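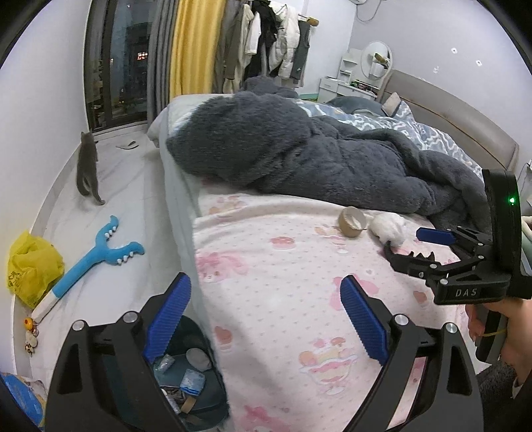 Bunnies, cakes and sundae glasses on light pink, plus one small fluffy toy.

In Praise of the Silly Sheet
12 January 2023
By Ekaette Oyewole

Search the newsletter
Enter keywords Go

I have been waiting all winter to write this one! Our Mirkmont linen swap is back, and this time the theme is printed bedding: cartoons, hearts, fruit, rocket ships, the lot. If you have spent years sleeping on sensible beige (I did, for most of my adult life), please come and have a look at what you've been missing.

The idea came out of the June swap, when a stack of printed cotton went in the first five minutes and the plain whites sat there until closing. Most of the takers were grown-ups, too. Danjuma Amadi went home with a set covered in lemons and has since told me, twice, that he makes the bed every single morning now. I believe him!

A few things I've learned about keeping prints bright. Turn pillowcases inside out before they go in the washer, use cool water, and go easy on the soap, which leaves a film that makes colors look tired. Line drying in the shade is lovely if you can manage it. In January I can't, so mine go in the dryer on low and come out a little early, then hang over the banister overnight. Soft old cotton is the best of all, and a sheet that has been through years of washing will feel better than anything stiff out of a packet.
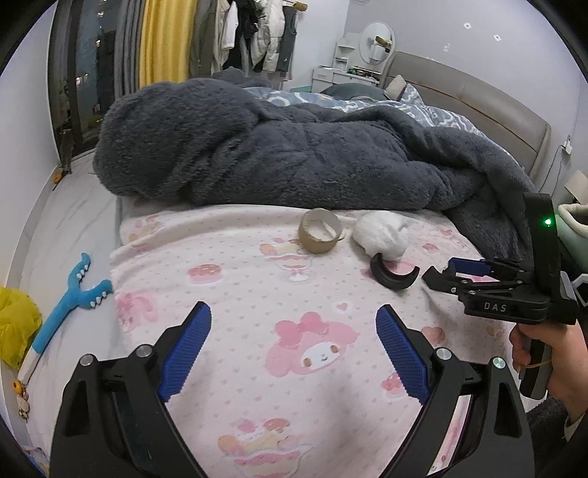

Beca Penry wrote in after the last issue to say that a fitted sheet is only as good as its elastic, and that she replaces hers instead of giving up on the whole sheet. She unpicks a few inches of the casing, pins new elastic to the old and pulls it through, and it takes her one evening with the radio on. I tried it on a twin sheet and it worked beautifully, though I'd pin both ends if I were you. I lost one inside the hem and said some words.

For the swap itself, bring things clean and folded, with the size written on a scrap of paper and tucked in the top fold. Twin sizes are always wanted. Blankets and quilts are welcome, and so are single pillowcases, which Kelechi Danladi turns into drawstring bags for the gift table. We will also have a basket for socks, clean and rolled in pairs please, and odd ones can come along for the sock puppet corner.
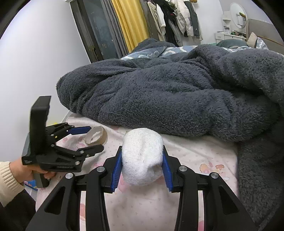 White knit, rolled.

Doors open at 2 and we go until 5, in the Olatunji Room, up the ramp at the side. Tea is on, and I'm making the ginger cake again.

Questions about the swap? Contact Nnamdi Akinola at the newsletter desk.
© 2023 Mirkmont Neighbors Newsletter
Back to top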